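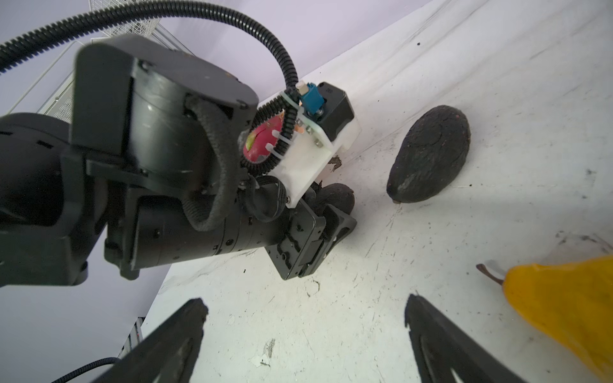
Brazo negro con la pinza hacia abajo, sobre la mesa blanca

Foro > Taller y mantenimiento > Juntas, retenes y estanqueidad
Tema: Juntas planas de NBR o de EPDM para una bomba de trasiego

tornillo_flojo escribió:
Buenas a todos, y perdonad el ladrillo que viene ahora, que ya sabéis que yo para preguntar una cosa cuento tres. Tengo en el taller una bomba de trasiego Prullow, de las antiguas, heredada de mi suegro, que me ha dado un servicio estupendo hasta este invierno. Las juntas planas de las bocas (goma negra, sin ninguna marca) se han quedado como galletas y la de abajo rezuma cada vez que la arranco. La uso para agua templada con un poco de detergente y, muy de vez en cuando, para pasar aceite de un bidón a otro.
En la ferretería de Nurnmont me ofrecen dos cosas: NBR de dureza 70 Shore A y EPDM de la misma dureza. El chico fue amabilísimo, me sacó las dos y me dejó doblarlas en el mostrador, pero cuando le pregunté cuál duraría más se encogió de hombros. ¿Qué pondríais vosotros? El grosor es de 2 mm, eso lo tengo medido con calibre en la parte que no estaba aplastada.
Gracias de antemano, y un abrazo a los de siempre.

Sandrine Courtois escribió:
¡Hola, tornillo! Qué alegría leerte otra vez por aquí, pensaba que nos habías cambiado por el foro de las motos. Mira, con aceite de por medio yo no le daría muchas vueltas: NBR. El EPDM es una maravilla para agua caliente, vapor e intemperie, pero el aceite mineral lo hincha y lo deja blando como un chicle, y aunque lo uses "muy de vez en cuando" la goma se acuerda. Me pasó con una válvula hace años, la junta salió casi el doble de ancha de como había entrado y tuve que sacarla a trocitos con un punzón, jurando en dos idiomas.
Con agua templada el NBR va perfectamente. Guarda las de repuesto en una bolsa cerrada, lejos del sol y de los motores eléctricos, que el ozono las agrieta.

dosmilimetros escribió:
Siento discrepar con Sandrine, a quien le tengo mucho aprecio, pero depende de lo que sea ese "poco de detergente". Si es alcalino y el agua va más caliente de lo que dice el compañero (que todos decimos "templada" y luego metes la mano y la sacas corriendo), el NBR se endurece antes de tiempo. Y galletas es justo lo que él describe. Yo pondría EPDM y compraría otra bomba, baratita, para el aceite. Mezclar las dos cosas en la misma máquina me parece pedirle peras al olmo, y además ese resto de aceite luego aparece en el agua, y vaya gracia.

tornillo_flojo escribió:
Lo de la otra bomba ya lo he propuesto en casa y la respuesta no la puedo reproducir aquí, que hay moderadores. El detergente es el Nindell corriente, el del bidón azul. La etiqueta del mío se ha borrado con las salpicaduras, así que no sé deciros si es alcalino o no.

Rosca_fina escribió:
Pues mira la ficha técnica antes de comprar nada, hombre, que pedirla al distribuidor no cuesta dinero. Y otra cosa que veo que se os pasa a todos: el apriete. Una junta de goma de ese grosor no es una junta metálica. Si le das a los tornillos hasta que crujen, la goma se escapa por los lados y a los pocos meses estás otra vez con el cubo debajo. Se aprieta en cruz, poquito a poco, hasta que la goma asoma lo justo, y se repasa al día siguiente. Yo he visto juntas buenísimas destrozadas por un entusiasta con una llave larga.
Limpiad también los asientos, que los restos de la junta vieja son traicioneros. Rascador de plástico, un trapo con alcohol y paciencia.

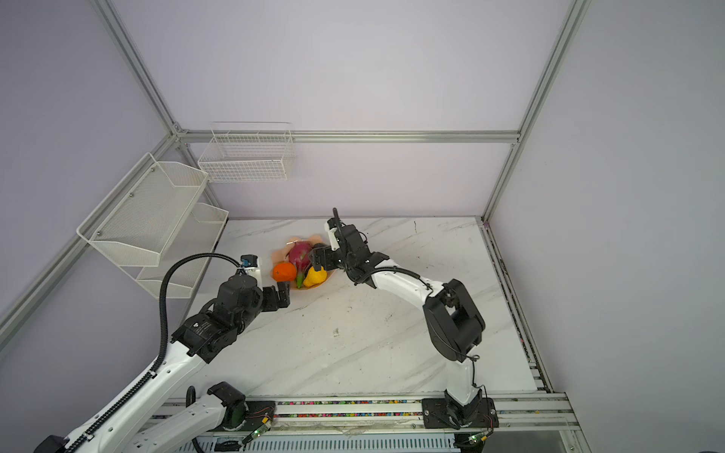

dosmilimetros contestó que en lo del apriete estaba de acuerdo de principio a fin, pero que ni el mejor apriete del mundo arregla una goma mal elegida, y que si el Nindell resultaba ser alcalino él seguía en sus trece con el EPDM.

Sandrine Courtois escribió:
Y yo en las mías, cariñosamente. Existe una tercera vía que no ha salido, y es el FKM, que con el aceite no tiene ningún problema. Ahora bien, es caro y con algunos detergentes alcalinos tampoco es santo de mi devoción, así que volvemos a la ficha. En Bodin las cortan a medida si les llevas la vieja, aunque esté hecha una pena, y también te venden la plancha por si te apetece cortarlas tú con sacabocados. No sé cómo andarán de precio este año, yo no voy desde abril.
Por cierto, ¿cuántos tornillos lleva la boca?

tornillo_flojo escribió:
Lleva 4, y uno de ellos con la rosca tocada, ahora que lo dices. Igual parte del rezume viene de ahí, porque ese lado nunca ha quedado igual de apretado que los otros. Y la bomba gira a 900 vueltas, por si a alguien le sirve el dato, que vibrar vibra lo suyo.

Rosca_fina escribió:
¡Acabáramos! Antes de gastar en goma repasa esa rosca con un macho, y si no agarra le pones un inserto. Con un tornillo flojo (y no lo digo por tu nombre) cualquier junta te va a llorar por ese lado, sea de lo que sea.

tornillo_flojo escribió:
Me lo apunto. Mañana por la tarde desmonto la boca, repaso la rosca y llamo a lo de la ficha. De momento me inclino por el NBR, más que nada por el aceite, pero me llevo la junta vieja a Bodin y que me miren también el EPDM. Os cuento por aquí en cuanto la tenga montada.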